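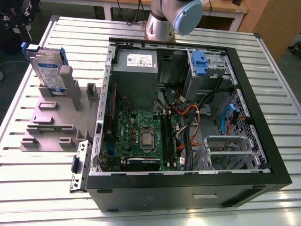 Suryani Pelupessy wrote to ask whether a desktop this old is worth opening up at all, and said she would sooner pull the drive and send the rest to recycling.

It depends on the machine. The ones that come through the Astirmont repair room in July are mostly retired office towers, and a good share of them go back into use after a cleaning and a few parts. The page is a short record of one of the Dell towers, with notes for people who signed up for the next bench day and want to know what the work is like.

Home | Gallery | Bench Days | Parts Wanted | Contact

Dell tower, side panel off. We lay the case down flat so the board faces up and both hands are free. The black cover goes on the shelf under the bench with its screws in a cup.

Power supply: leave it in the case unless it has failed. The label on top gives the ratings, and those go on the intake sheet before anything else. The cord stays unplugged the whole time the case is open.

Memory: the two long black slots are next to the processor socket on this board. Push the clips outward before lifting a stick, and put it in a static bag. We keep matched pairs together with a paper band.

Processor: the socket has a metal retention bracket. Don't open it just to look. If the old paste has to come off, ask at the front desk for the wipes.

Drive cage: the blue plastic latch is the release. On most Dell cases of this kind you don't need a screwdriver for the drive, but check for a screw at the back before you pull - people have bent the cage by forcing it.

Cables: the blue one is SATA. Hold it by the plug. The orange, yellow and red wires come from the power supply, and they should be tucked away from any fan before the panel goes back on.

Slot covers: keep them. We are always short, and an open slot lets dust in.

Every tower gets a number on masking tape. This one is 284, and the next batch from Doltton runs up to 308. Write the number on the intake sheet and on the bag with the memory. Drives are wiped on the Thevar station by the door, which takes around 3 hours for a big one, so start that first.

The next bench day is Sunday, from 2 in the afternoon. Bring a Phillips screwdriver if you have one. Parking is behind the Brunus building, and the side entrance will be open.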